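Toy Library and Donations: Frequently Asked Questions

The Tiltport Toy Library lends small toys to families in open boxes, each containing a mixed selection. The answers below apply to members and donors alike.

Who may borrow a box?
Any resident of Tiltport with a current membership card may borrow. Membership costs $19 per year and covers all children in the household. Proof of address is required at enrolment.

How many items does the library hold?
The collection stands at 1,465 catalogued items. Loose accessories such as play food are catalogued as sets and are not numbered individually.

How long is the loan period?
Boxes are lent for three weeks and may be renewed once, provided no other member has placed a hold. Renewals may be made by telephone or at the front desk until 4:30 p.m.

What happens if a piece is lost or broken?
Please tell staff when the box is returned. No charge applies to a single small piece. Where a complete toy is missing, members may be asked to replace it with one of similar kind — it need not be identical.

Are the boxes suitable for children under three?
No. Mixed boxes may contain small parts, beads or short chains. Families with younger children should ask for the Çınar shelf, which is reserved for larger, one-piece toys.

How should toys be cleaned before return?
Wipe hard plastic with a damp cloth and mild soap, then let it dry fully. Jars and capsules should be opened and checked for crumbs. Do not put stretchy or spring-type toys in the dishwasher.

How should a box be packed?
Any sturdy, open-topped plastic box is acceptable, including one that has previously held food. Stack flat pieces together at the back and keep toy fruit in one corner. Nothing should be forced down to make it fit. 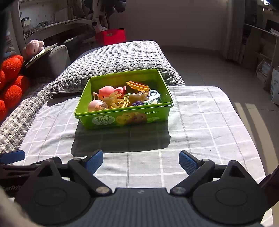 A mixed box in lime green, with stacked discs at the back and toy grapes near the front corner.

Do you accept donations?
Yes, except in December, when the intake desk is closed. Battery-operated toys and soft toys cannot be accepted.

Whom should I contact with other questions?
Enquiries may be directed to Bienvenido Enriquez, Collections Coordinator, at the front desk.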